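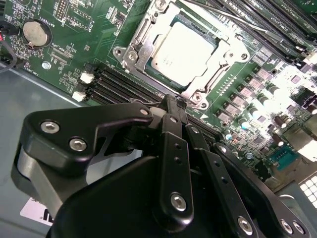 Yes, I do bookkeeping for one-person repair shops, and no, you don't need to be organized before you call me! Most of my clients show up with a bag of receipts and a sheepish look. If you replace computer parts, a green motherboard you bought for a customer's job goes under cost of goods, and your own office computer goes under equipment. Mix them up and your profit looks strange all year.

Print this page | E-mail this page

What do you charge?
Monthly bookkeeping starts at $61 for up to 12 transactions (tiny side businesses, mostly). A full catch-up year is $700, and I'll tell you up front if yours is going to run over.
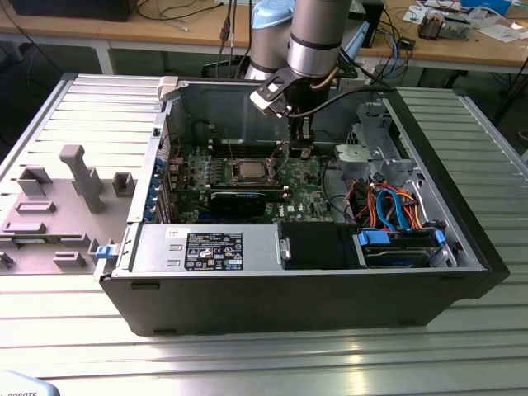

By the Bookkeeper at Skollard Ledger Services
29 Oct 2025

Can I keep using my own spreadsheet?
Sure, if it has dates, amounts and who got paid. I move everything into my own system anyway, so please don't spend your Sunday color-coding it for me.

When do you need my stuff?
By March 31 for the yearly catch-up, and sooner makes me very happy.

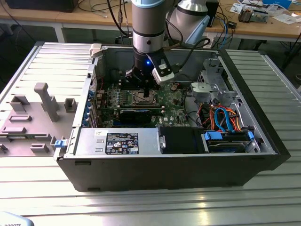

Bosberg Repair wrote in to ask whether mileage to the parts supplier counts, even on days when they also stop for groceries. The business part of the trip can count, yes, but keep a log and write it down the same day!

Last updated: 29 Oct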